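Annamalai Room Refresh: Progress to May
Prepared by Rekha Kaimal for the Grelier Fund

Clothing and seating
Sorting of the donated clothes began in May, and 58 pieces have been listed so far. Care labels stay on, as with the red garment hanging near the light gray seat. The walls and dark baseboards need no repainting.

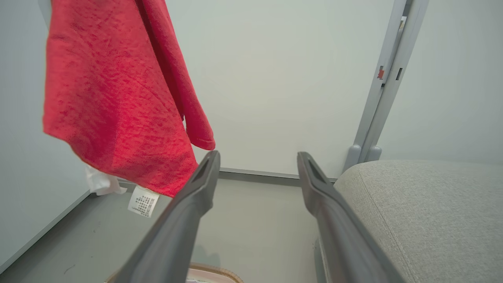 Still to do
Two rails are on order from Imden. Delivery is two weeks behind. The remaining grant covers both rails and the hangers.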